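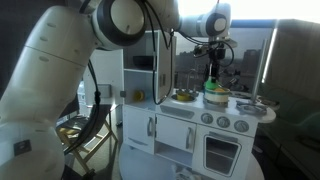 Sumathi Hegde
Moderator, Play Kitchens board
2025-01-20

Looking for opinions on storage for a white play kitchen like this one. The pot stays on the stove and the dishes end up wherever: a bowl on the upper shelf, something like a small bowl in the sink. I want a home for everything. Would you put the dishes behind the cabinet doors or in the open cubby at the bottom?

olusen_fan
Open cubby. I put a Felto bin in ours in August and it still gets used. Kids dump things in and walk off.

kiltametti34
Disagree. A bin down there turns into a pile. Cups and bowls go on the shelf where they can see them, pots in the cabinet.

olusen_fan
Depends on the kid. Mine is 2 and won't reach up for anything.

kiltametti34
Fair. Mine are older.

Marnie_T
Leave the pot on the stove. We put ours away every night for a month and it was back out before breakfast. Food goes in the bin, dishes go on the shelf - that's the only rule we have.

Sumathi Hegde
Moderator
I like that split. What size bin?

olusen_fan
The small one. Measure your cubby first - I had to take the first one back.

kiltametti34
Still say no bin, but post how it goes.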